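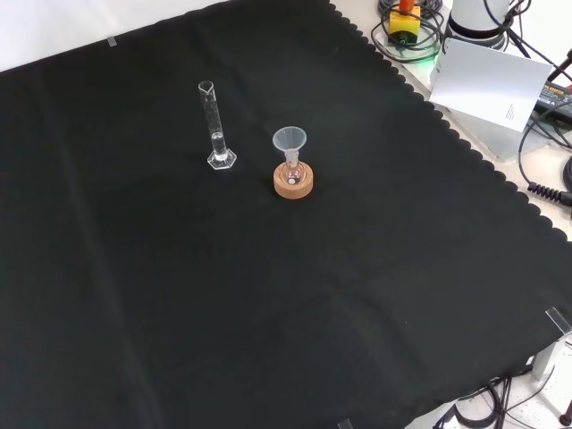

I want to talk about cylinder-to-flask transfers, because I keep being told that a funnel makes them foolproof and I don't buy it. My nephew's homeschool group is doing a dye unit in March and I got roped into running the pouring part. The kit notes say to measure in the graduated cylinder, put a funnel in the flask, pour, done. Mine is set up on a black cloth, with the little round-bottom flask in a cork ring and a wide plastic funnel in the neck. The opening at the top of that funnel is huge compared to the flask under it. So the weight is all up high, and I'm supposed to trust a ring of cork? Has anyone here let kids do this and not ended up mopping?
- leron_bench, 31/01/2018

clarham2146 wrote:
Cork rings are fine. People have used them forever. The ring has to match the flask, that's the whole trick. If the flask wobbles when you poke it with a finger, get the next size down. I'd worry more about the cylinder. Tall and skinny, and kids grab it by the top.

leron_bench wrote:
I poked it. It doesn't wobble much empty. My problem is what happens when somebody rests the spout on the edge of the funnel and leans. Every kid does that. I did it.

oldstopcock wrote:
Then clamp the neck. A stand and a clamp cost less than a box of flasks. I don't understand why anybody pours into a round bottom sitting in a ring when the clamp is right there in the cabinet.

clarham2146 wrote:
Because a clamp in the hands of a ten year old is how you crack a neck. They crank it down like a jar lid. I've seen more glass lost that way than from rings.

oldstopcock wrote:
So you tighten it for them. Come on.

savchuk_fan wrote:
Can we talk about the cloth? I would lose the cloth. Looks nice, sure, and black is good behind clear glass if you're trying to read the marks. But fabric slides and wrinkles, and a cylinder base on a wrinkle is a cylinder on its side. I see tape up in one corner and a clip at another, which helps the edges but does nothing for a fold in the middle.

leron_bench wrote:
The cloth is the one thing I was happy with! Those printed marks are so faint I can hardly read them against a white table. I could iron it, I guess.

savchuk_fan wrote:
Iron it or put a dark tray down. A tray also catches the spill you are clearly going to have.

plaston_pete wrote:
Not sold on the funnel either. If it sits tight in the neck, air can't get out and the liquid just stands there, then burps. Lift it a hair or slip a bit of folded paper down the side. The kit people never mention it. Also, why a 100 mL cylinder if they're only moving a splash? Use a small one. The reading is better and there's less to knock over.

leron_bench wrote:
Never said it was 100, and I'd have to go look. But the burping, yes, that happened to me twice and I blamed my hands.

clarham2146 wrote:
Paper strip works. I still say the ring is fine.

oldstopcock wrote:
And I still say clamp.

leron_bench wrote:
OK. Tray, paper strip, smaller cylinder if I can find one. I'll try the ring with water and no dye first, and if it goes over even once I'm switching to a flat-bottom flask and ignoring the notes.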